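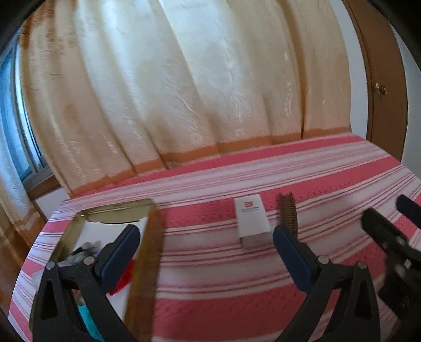

A guest bed with a striped pink-and-white bedspread and a cream curtain behind it.

Bilach House Guest Accommodation: Frequently Asked Questions

Last updated Aug 7, 2020

Who may stay at Bilach House?
Rooms are available to relatives of patients receiving treatment at the Contreras Clinic. Friends and other visitors may apply if no relative is able to travel. Guests under 18 must share a room with an adult.

How do I request a room?
Complete the Room Request Form and return it to the Guest Office. The ward must sign Part 2 of the form. Requests by telephone are accepted only when a patient has been admitted as an emergency.

How many rooms are there?
The house has 82 rooms on three floors. Rooms on the ground floor are kept for guests who have difficulty with stairs. Please state this need on the form.

What is the charge?
There is no nightly charge for the first 2 nights. After that, the current rate is shown on the notice at the front desk and in your confirmation letter. A refundable key deposit is payable on arrival. Guests who are unable to pay should speak to Hiwot Fikre, Guest Services Manager, before the end of their stay. All such conversations are private.

What is supplied in the room?
Bed linen, a bedspread and two towels per guest are supplied. Toiletries are not. Linen is changed weekly, and on request at other times.

When may I arrive and leave?
Rooms are ready from 3 p.m. and must be vacated by 10 a.m. If you expect to arrive after 9 p.m., call the front desk on extension 3060 so that your key can be left with the night porter.

May I extend my stay?
Yes, if the patient's treatment continues and the room has not been promised to another family. Extensions should be requested by noon on the day before departure.

Can I cook?
Each floor has a shared kitchen. Food must be labeled with the guest's name and room number. Cooking appliances may not be used in bedrooms.

Is there parking?
The Zodau Street parking lot has 300 spaces shared with the clinic. A permit is issued at check-in and must be displayed on the dashboard.

What happens to items left behind?
Items found in rooms are logged and held at the Guest Office for 30 days. Medicines and food are discarded. Postage for returned items is paid by the owner.

How do I make a complaint?
Write to Joris Maes, Director of Residences, at the house address. Complaints received since May are answered under the revised procedure, a copy of which is available at the front desk.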